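Section 6: Laying the cloth and setting out the bowl

Use this section once the table has been moved to its place against the wall. The table can be set out by one person, but the cloth goes on more easily with two.

Before you start

Wipe the table top with a damp cloth and leave it to dry. Crumbs and grit show through as small bumps once the cover is on. The Yeom cover is 224 cm long and 144 cm wide and comes folded in its bag. Keep the bag.

6.1 Laying the cloth

1. Take off watches and bracelets, which can catch the weave.
2. Put the folded cloth on the middle of the table with the seam facing down.
3. Open it out lengthways first, then towards you.
4. Smooth it from the middle to the sides with the flat of your hand. Do not drag it.
5. Push the back edge up to the wall so that the cloth meets it in a straight line.

Soft creases from folding are normal on a dark cloth and most drop out overnight. Pale streaks where the light falls across a fold are not a fault in the dye.
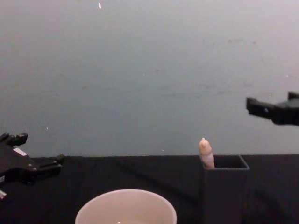
Can the cloth be ironed while it is on the table?
Take it off first and iron it on the reverse side at a low setting. Heat pressed through the cloth can mark the table top underneath.

Note: if the cloth is still heavily creased after a day, hang it over a rail in a steamy bathroom for an hour — this works better than spraying it.

Caution: do not use tape or pins to hold the cloth. Use the Tretport clips, fitted under the table edge.

6.2 Setting out the bowl and the holder

1. Check that the underside of the bowl is clean and dry before it touches the cloth.
2. Set the bowl down in the middle, leaving clear cloth on every side.
3. Stand the small black holder to the right of the bowl, upright.
4. Pour in water from a jug, no more than 100 ml. A shallow layer is enough.
5. Mop up any drips at once with a dry towel. Blot — do not rub. 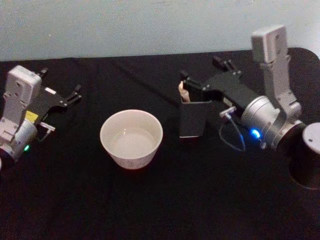

How often should the water be changed?
Change it every day, and whenever it looks cloudy. Empty the bowl at the sink and dry the outside before putting it back.

Caution: never slide a full bowl across the cloth. Lift it with both hands.

If the cloth needs replacing, write to Sotiris Pappas at Wanport, Wullumside, giving the size printed on the bag.

Section last revised 2016-10-21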